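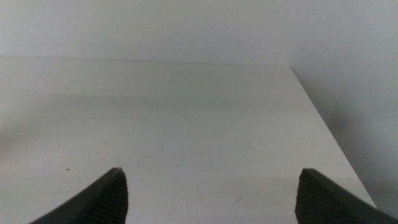 Removing a wall between kitchen and dining room: is a cased opening acceptable with a lowered beam?

Posted by Hastcombe

Our household is planning to open the wall between the kitchen and the dining room of a two-story house. The contractor has stated that the wall carries the floor above and that a beam is required. The beam would sit below the ceiling, as the joists cannot be cut on one side. We would prefer a wide opening with painted trim that matches the existing doorways. The span is 159 inches. We wish to know whether trim of this kind is normally fixed directly to the beam, and whether the permit must be in hand before the plaster is removed.

Sunberg

A permit is required in my town. Check with yours. We painted our trim white and have been satisfied with it.

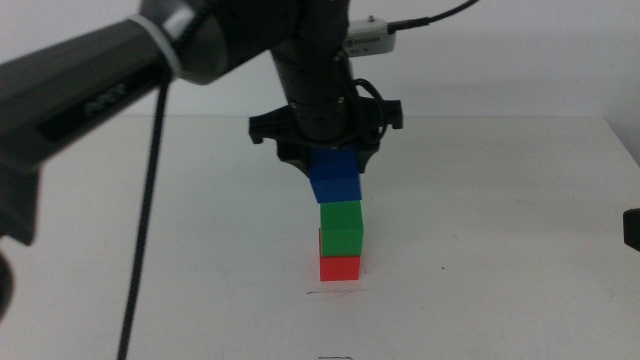 Photo: Grivis

Rodel Talavera

Both matters should be settled before any work begins.

Regarding the permit, most building departments treat the removal of a bearing wall as structural work and will ask for a drawing with the beam size and the posts at each end. Please ask your own department whether opening the plaster for inspection is permitted ahead of approval. Mine allowed one small opening, and the approval took 15 days.

Regarding the trim, the usual practice is to box the beam with drywall or with finished boards on nailers, and then to apply the casing to that surface. If the beam is steel, wood blocking is bolted to it first. Casing nailed straight to an engineered beam will show every slight difference in depth between the beam and the wall.

The posts also need solid support down to the foundation. In our house this meant a new footing in the crawl space, and the concrete work added $804 to the bill. The first estimate had left it out, so please confirm that yours includes it.

For the casing profile, take a short piece from an existing doorway to the lumber yard. Panganiban matched ours from a sample, and the order came to $241 with the plinth blocks.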